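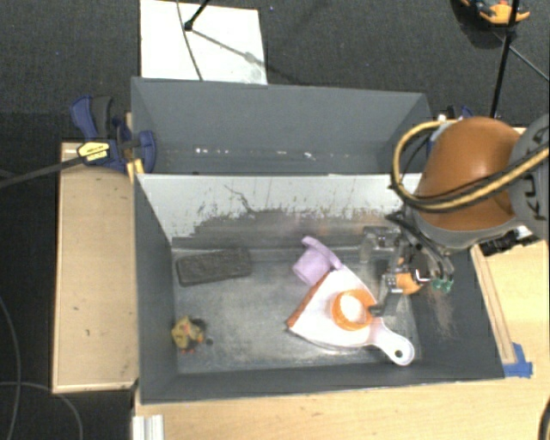
Bin-picking cell at the Bolside workshop, arm over the tray with mixed household items.

Call for participants: working group on safe and repeatable practice for small robot cells

Jallow is looking for people to join a working group that will write a code of practice for small robot cells used in research and teaching. By a small cell we mean one arm on a bench or table, with a bin, tray or fixture in reach, run by a team of a few people. Most of the guidance we have seen was written with factory lines in mind, and a lot of it does not carry over well to a room where the layout changes every week.

The group will be chaired by Deisy Villanueva and will meet from now until the end of September. The finished code will be free to download and reuse.

What the code will cover

- Who may be inside the reach of the arm, and in which modes
- Stop buttons: where they go, how often they are tested, and who signs for the test
- Cable routing on the arm and across the floor
- Clamping of bins and fixtures, and checks before each session
- Choosing and logging the objects used in picking trials
- What to write down when a trial is stopped by hand
- Handover between operators

An early draft exists. It came out of a review of 1,733 session logs from Bolside and Drudholm, and it is uneven. The section on clamping is fairly complete. The section on object sets is two paragraphs and a table with gaps in it. One open point is how closely a log should describe an object. "Cup" is too little if the next team has to repeat the trial, but operators will not fill in a full page for every sponge and cutting board. We want members who have had to keep such logs themselves.

Who we are looking for

You should have spent at least 60 hours running or supervising a robot arm in the past year. It does not matter whether that was in a university, a college, a company or a shared workshop. You do not need a degree, and you do not need to have worked on standards before. We would like to hear from technicians in particular, who are often left out when these documents are written.

We also have room for two people who do not run robots but deal with the rules around them, for example in site safety, insurance or equipment inspection.

What you would do

Members read drafts and comment in writing, join an online call every three weeks, and come to one two-day meeting at Bolside. At that meeting each section will be tried out on a working cell, with members taking turns to follow the text as written while the others note where it is unclear or cannot be done. Expect to spend four to five hours a month on the reading and the calls.

You will also be asked to try the pre-session checklist at your own site for at least a month - on your own equipment, with your own manager's agreement - and send back the filled-in sheets. Names of sites are removed before the sheets are shared with the group.

Payment and costs

Each member receives a fee of £3,000, paid in two parts: half after the Bolside meeting and half when the final text is agreed. Travel and overnight stays for the meeting are booked and paid for by us. If your employer does not allow you to take a fee, it can be paid to your department.

Interests

Quispe, which supplies bench cells, is paying part of the cost of this work. It has no seat in the group and will see the drafts at the same time as everyone else. Applicants who work for a maker or seller of robots or grippers are welcome but must say so, and will not vote on sections that deal with their own type of product.

How to apply

Send no more than 2 pages telling us what equipment you work with, what you use it for, and one rule or habit at your site that you think others should take up - or drop. Please do not send a CV. Add the name of someone who can confirm your hours on the arm.

Applications go to Deisy Villanueva through the contact form on the Jallow site, under "Small cells". She will also answer questions about access needs at the Bolside workshop, which is on the ground floor.

Call published 5 February 2024. It stays open until all places are filled, and we reply to every application.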